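Ticket: Handheld terminals drop off Wi-Fi, Chauhan stock client loses unsent counts
Site: Prudden, ground floor
Opened: 11 July 2025
Priority: Normal
Status: Resolved, monitoring

Reported problem

Janden handheld terminals lose the wireless connection while in use on the floor. The Wi-Fi icon stays on and shows full bars, but the Chauhan client goes to "Waiting for server" and stays there. If the user closes the client at this point, counts entered after the last sync are lost. Docked terminals are not affected. Restarting the terminal clears the fault for a while.

The site reports that it started in June, after the Arkov access points were updated. The exact day was not written down.

Environment

Arkov access points, ceiling mounted, managed by the Arkov controller in the back office.
Janden handhelds, stock firmware, static power profile.
Chauhan stock client, current release, server on the local network.
One network name for handhelds, a separate one for guests.

Log

Entry: first checks

Pinged the Chauhan server from a laptop on the handheld network. No loss, steady reply times. Server log shows no restarts and no full disk. Client sessions end with a plain timeout on the server side, so the server is waiting on the handheld and giving up.

Forgot and rejoined the network on one terminal. No change. Site had already tried this.

Entry: controller log

Exported the controller log for one working day. It has 134 disconnect events for handhelds. 73 of them are in the produce area, at the point where a terminal moves from the stockroom access point to the one over the floor. The remainder are spread across the other aisles, mostly along the back wall.

Guest devices in the same places show no unusual pattern. The handhelds use their own settings profile, so this pointed to the profile and away from the radio hardware.

Entry: signal check

Walked the floor with the laptop. Signal at the produce units is good from both access points, and that is part of the problem. The stockroom unit is still strong enough there for a terminal to hold on to it, while the controller wants to push it to the nearer one. Channels do not overlap. No outside network on the same channel worth noting.

Entry: power save

Turned off power save on one terminal and left the others alone. The test terminal dropped less often but still dropped at the stockroom door. Power save is making it worse but is not the cause. Battery use went up noticeably, so this is not a setting to leave on the whole fleet. Reverted.

Entry: controller profile

Compared the current handheld profile with the backup taken before the update. Two differences:

Client steering was off, is now on.
Fast roaming was off, is now set to "auto".

The update appears to have reset both to factory values. The Janden release notes say fast roaming needs firmware 2 or later on the terminal. The terminals here are older than that. With "auto", the access point offers it, the terminal accepts, and the key exchange stalls. The radio link stays up and the icon keeps showing full bars, but no traffic passes. This matches the reported symptom.

Entry: change made

Fast roaming off, client steering off, handheld profile only. Guest profile not touched. Pushed to all access points and restarted the handhelds so that no old session keys were kept.

Lowered transmit power on the stockroom access point by one step so that it lets go sooner – it was set to maximum, probably from before the floor unit was installed.

Entry: retest

Walked the stockroom to produce route with a terminal for 24 minutes with the client open and a test count running. No drops in the controller log. Client stayed in sync throughout. Repeated along the back wall with the same result.

Site photos, produce area:

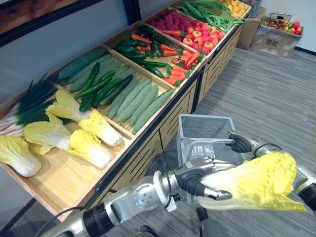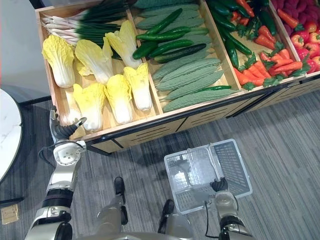
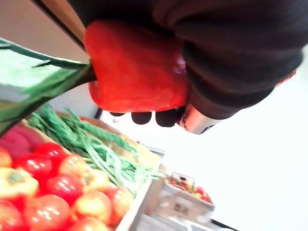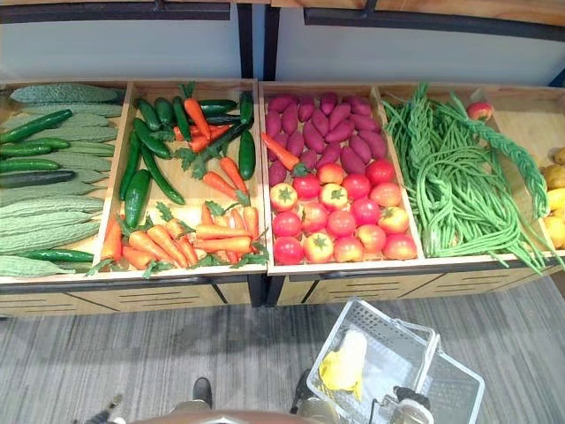 Entry: lost counts

Separate issue from the radio fault. The Chauhan client holds unsent counts in memory and only writes them to storage when the user presses Save. Closing it during "Waiting for server" throws them away with no warning. There is an option under Settings, Storage, "Write every line". It was off on all terminals. Now on. The client is slightly slower on long lists, but counts survive a forced close. Tested by switching Wi-Fi off in the middle of a count and closing the client. Lines were still there on reopening and synced when Wi-Fi came back.

Counts already lost cannot be recovered. The server never received them.

Open items

Export the controller profile before any further Arkov update and compare after.
Plan the Janden firmware update. Fast roaming can be tried again after that, on one terminal first.
Label on the stockroom access point has the wrong port number. Fix at next visit.

Ticket stays in monitoring. If a terminal shows "Waiting for server" again, do not restart it – note the time and the terminal name, then call.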